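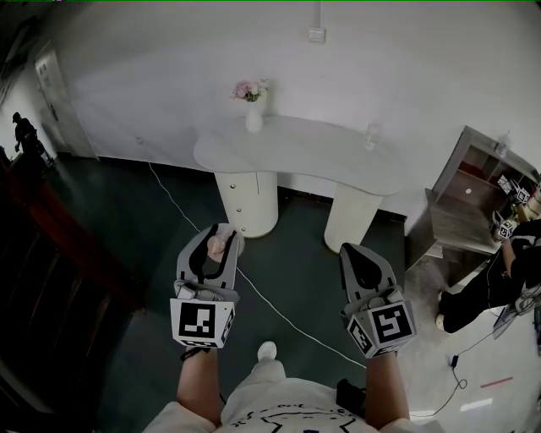
Visit to the Tuleo showroom, Stadurham, May 2018

The Tuleo building stands at the back of the Beltmont estate. Ginevra Marchetti took our group round and Ayman Benjelloun, who handles the finishing side, answered questions on construction.

The first room is given over to console tables. The one we spent longest on is white, with a curved, kidney-shaped top carried on two cylindrical pedestals. The pedestals do not match: the left has a vertical seam with three small round knobs down the front, the right is fluted from top to bottom. Marchetti said the pairing was deliberate and that customers either order it at once or ask for two of the same. The fluted type can be supplied for both sides at no extra charge.

The table was dressed with a white vase of pink flowers at the left rear and a clear glass bottle towards the right end. Against the white top the bottle is hard to make out — worth bearing in mind for anyone planning to keep glassware on a finish this pale. The wall behind is also white, and the dark green floor does most of the work in showing the outline of the legs.

Benjelloun gave the lead time as 10 weeks, with a deposit of 200 pounds. Delivery is by Slaoui, in 2 cartons, with the top packed separately from the pedestals. Assembly instructions were revised in February and now run to 11 pages.

The second room holds shelving and was being rearranged, so we saw little of it. Parking is on the left past the gate. The catalogue is free at the desk, but prices are on a separate sheet which has to be requested.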